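Sutov Indoor Cycling Studio
Smart Bike and Trainer Inspection Checklist, with Comments

Completed each March and again before the fall program. Items are marked Pass, Repair or Remove from Use. Comments are entered by the inspecting staff member at the time of inspection.

SECTION A. FRAME AND CONTACT POINTS

1. Seat post clamp holds at the marked height under a rider's full weight.
Pass. The clamp on the bike nearest the entrance was tightened during inspection.

2. Handlebar stem shows no side play.
Repair. Slight movement on the Hunia bike by the window. Replacement bolts are on order.

3. Pedals turn freely and are threaded fully into the crank arms.
Pass. Riders who bring their own pedals must have them fitted by staff.

4. Leveling feet are in contact with the floor and locked.
Pass, all 9 bikes.

SECTION B. RESISTANCE UNIT

5. Flywheel cover is in place with all screws present.
Repair. Two screws missing on one Moroz trainer. The unit may not be used until they are replaced.

6. Resistance changes smoothly when the program calls for a climb.
Pass. Tested to 200 watts on each unit.

7. Emergency stop brings the flywheel to rest.
Pass. One unit took nearly 3 seconds, within the limit set by the studio.

SECTION C. POWER AND CABLES

8. Power cords are free of cuts and are routed behind the bikes.
Pass. The cord cover near the water station has lifted at one end and should be taped down before Monday.

9. No trainer shares an outlet with a fan.
Remove from Use. A fan was found on the same outlet as a trainer. The fan has been unplugged and tagged.

SECTION D. SCREENS AND SOFTWARE

10. Each bike pairs with its own screen and with no other.
Pass. The Brorkine app required a restart on one bike.

11. Ride computers are shut down and unplugged before any cover is opened.
Pass. Staff were reminded that this applies to short jobs as well.

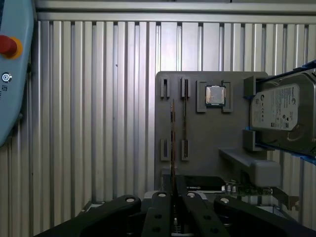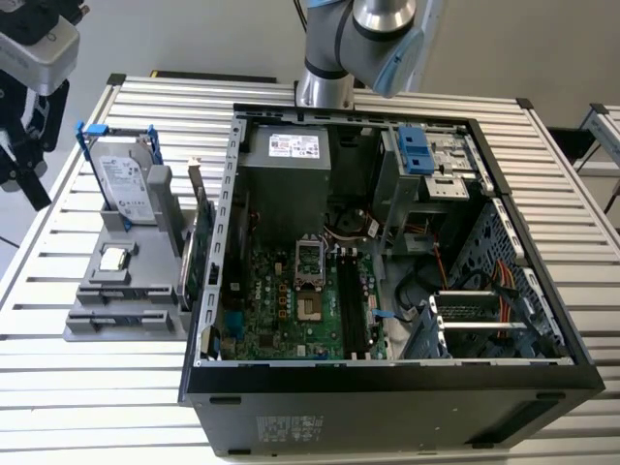
12. Screen brackets are firm and do not shift when touched.
Repair. The bracket at the back row is loose at the wall plate.

SECTION E. ROOM

13. Clear space is kept behind every bike for safe dismount.
Pass. Bags are to be left on the shelves.

14. Towels and spray bottles are stocked.
Pass.

Any item marked Repair must be checked again by a second staff member before the bike is returned to the class schedule. Completed forms are kept at the front desk.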